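Ticket 192: Demo recording starts, but no object on the table (Koline simulator, remote control)

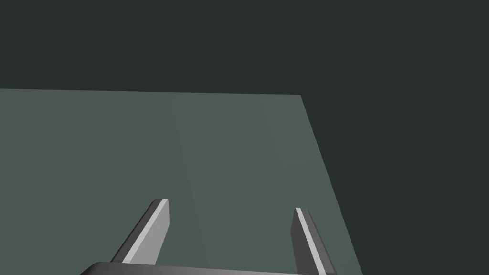
Wrist view in the simulator. Gripper open, table empty.

Reported by: Wendelin Bachmann
Opened: August 3, 2022
Status: solved, one question open

I am recording demonstrations by remote control for the block task. I move the hand controller, the simulated arm follows, and the gripper opens and closes as it should. But the block does not appear in the wrist view. I made 10 recordings before I noticed it, because I was looking mostly at the side view, where the arm hides that part of the table.

What I tried:

Restarted the simulator. No change.

Moved the arm back to the home pose and turned the wrist slowly to both sides. Still only the table and the dark background.

Loaded the old Tilon scene with the same controller settings. The block is there and I can pick it up. So the controller is not guilty — the problem must be in the new scene.

Opened the object list of the new scene. The block is in the list, but its height is given as 3 and in the old scene it is 0.03. I think the new scene file reads meters and my value was written in centimeters. The block was then hanging far above the arm, outside of every view.

Fix: I changed the height to 0.03 and loaded the scene again. The block now lies on the table at the start. I recorded 6 new demonstrations and played all of them back, and in each one the gripper closes on the block and lifts it.

The first recordings are deleted. Please do not use the copy on the Ivwood drive, it is still the bad set.

Open question: can the recorder refuse to start when an object is outside the work area? A warning would also be enough for me.

Last updated: 2 days after opening
Shares: 3 | Comments: 3

Comments

wieczorek_lab: Same thing here with the drawer scene. It was the units also, thanks.

pm_tilon: Check the mass too. Mine was in grams and the arm could not lift anything.

W. Bachmann: Mass is fine in my file, but good to know.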